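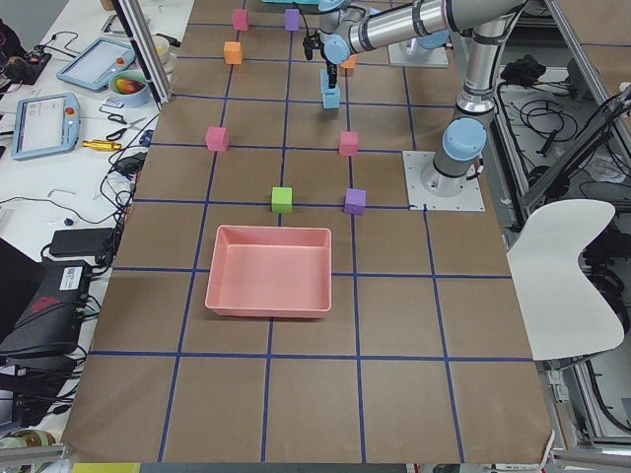 Océane Turcotte replied that the tape was the fault, and that changing the paper again would only waste another roll. The ticket was reopened on that basis.

**Table covering, bench room, Grendby**
Status: open, waiting on supplies
Reported problem: brown paper tears when the blue grid tape is lifted, and the grid lines drift towards the far end.

**09:20**
Paper replaced with the heavier Sandhu roll. Grid taped as before with the 50 mm blue tape. The cross strips went down first, then the long ones.

**11:45**
Lifted one long strip to straighten it. It took the top layer of paper with it for 200 mm. Patched from underneath and taped over. The patch shows as a ridge if you slide the pink tray across it, so the tray now gets picked up and put down.

**14:10**
Tried warming the tape with a hairdryer before lifting. It came away better at the crossings, worse in the middle of a cell. Not worth the time.

**Reply from Océane, 14:35**
The blue tape in the cupboard is the Idness general-purpose one. It grips too hard on paper. Erkum do a low-tack version in the same colour, and we used it on the old table until May without any tearing. Please don't pull the paper tight when you lay it either. It slackens overnight and takes the lines with it.

**15:00**
Checked the cupboard. No low-tack left. Ordered 200 m.

**15:20**
Measured the drift from the near edge. The first cross line is where it should be. The one 500 mm further back is out on the left side only, so that end of the strip needs moving and the rest can stay.

Until the new tape comes:

- Don't lift any strip that is already down.
- Foam cubes can go on the lines or in the cells as normal.
- If a corner curls, press it flat and leave it.
- Keep the offcuts of brown paper for patches.

Next step: relay the paper slack, leave it overnight, then tape. Océane to check the cell sizes before anyone uses the table.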